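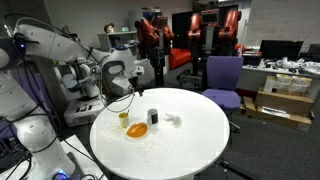
Chores, Part 2: Clearing the Table
22 July 2019

Niilo Heiskanen of Watura wanted to know if a machine can tidy up after a meal yet. Our short answer is no, at least at the Kirkdale lab. Wiping a clean table is close to solved. Food is harder.

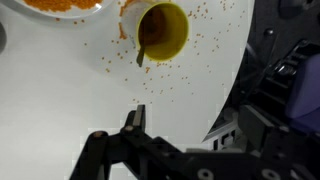 Small dry goods are the test we use most at Kirkdale. A person cups a hand and sweeps them up in over 30 seconds. A gripper has to find each patch first, and orange lentils scattered between a plate and a cup leave little room for the fingers. Annan is next, in February.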